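Girus Heated Airer - Set-up Guide
Section 3: Before your first load

Thank you for choosing the Girus, and well done for getting it out of the box - the packing is rather snug, we know. With the legs and wings now fitted (see Section 2), please take a few minutes over these steps before you hang anything up. It is tempting to skip straight to the wet towels, but a little care at this stage makes every later wash day easier.

1. Stand the airer on a firm, level floor, with at least 50 cm of clear space on every side. Carpet is fine so long as the pile is short.

2. Open both wings until you hear them click. If one feels stiff, close it and try again gently; forcing it can bend the hinge pin.

3. Uncoil the cable fully and check it along its whole length. Plug it straight into a wall socket with a 13 amp fuse.

CAUTION: Do not use an extension lead or a multi-way adaptor, and never run the cable under a rug.

4. Switch on and leave the airer empty for 13 minutes. You may notice a faint warm smell during this first run, which comes from the coating on the bars and soon goes away.

5. Switch off again and sort your washing while the bars cool. Thick things such as jeans and towels want the lower bars, and shirts and smalls do best on the wings. A basket with holes in its sides is handy at this stage, as it lets the air get at whatever is waiting its turn.

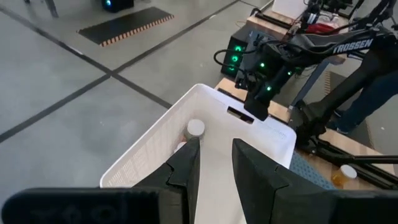

White plastic basket with fine mesh sides and a cut-out handle.

6. Give each item a good shake and hang it in a single layer. Heavy knitwear should be laid flat across the Furnum mesh shelf (sold separately), or the sleeves will stretch.

Note: The airer holds around 3 kg of spun washing per wing. Please weigh a typical load once on the bathroom scales - most of us are surprised by how much a wet dressing gown comes to.

7. Set the dial to Low for synthetics or High for cotton, and turn the items over halfway through.
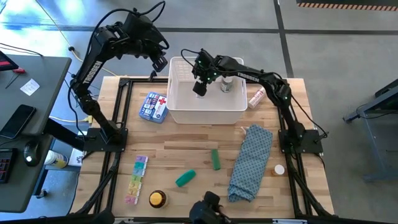

Dry clothes are best folded while they still have a bit of warmth in them, so do find yourself a good surface close by before the timer runs out. The end of a bed will do, though your back will thank you for something higher. A wooden table with a light butcher-block top is pleasant to fold on, and if it is big enough you can keep the basket up there with you and save all that bending down. Wipe the top over first, and let anything with metal buttons cool a little before you handle it.

If the airer does not warm up, turn to Section 6 or write to Leonie Ortner at the Girus help desk in Stomness, who will be glad to hear from you.

Guide last revised October 8, 2025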